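Part 3: Teaching the arm to wipe a sink

If you've followed the first two parts, your arm is bolted to its base, the wrist turns both ways, and the Nurkach controller boots without beeping at you. Good! This is the fun part, and also the part where I got wet socks.

Before you start

Use a sink you don't mind scuffing. Keep the motor supply unplugged until step 4, and keep the controller box off the floor - mine sat on a shelf in the hall.

1. Open the Plendale settings page and load the "soft contact" profile. The stock profile pushes way too hard for ceramic.

2. Set the grip force to 6 and leave the wrist speed at 3. You can go faster later (I did, and went back).

3. Home the arm with nothing in the gripper. Wait for the steady green light on the controller.

4. Plug in the motor supply and jog the gripper down until it hovers a hand's width over the basin.
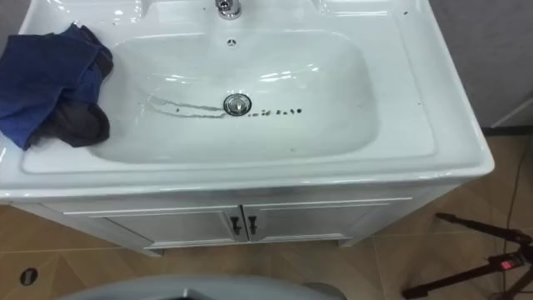 Picking the cloth took me longer than any of the wiring. Paper towels shred, sponges roll out of the fingers, and microfiber sticks to itself when it's soaked. What I ended up with is plain and blue, which stands out nicely against a white basin, so the color tracker can find it even when it's bunched up over the rim. If your cloth is white too, turn the tracker off and teach the pickup point by hand.

5. Press Record and guide the arm through one slow wipe, back wall first, then the floor of the bowl.

6. Go around the drain stopper, never over it. A domed one will catch the fabric and the arm will keep pulling.

7. Save the path and play it back at half speed with your hand on the stop button.

Note: Ciment firmware limits a path to 2,000 points. One full wipe used over 1,000 of mine, so don't dawdle while recording.

Caution: Shiny ceramic throws bright spots back at the tracker. If the arm starts chasing a reflection, hit stop, dim the overhead light and run step 3 again.

Once playback runs clean, go on to Part 4, where we add the rinse.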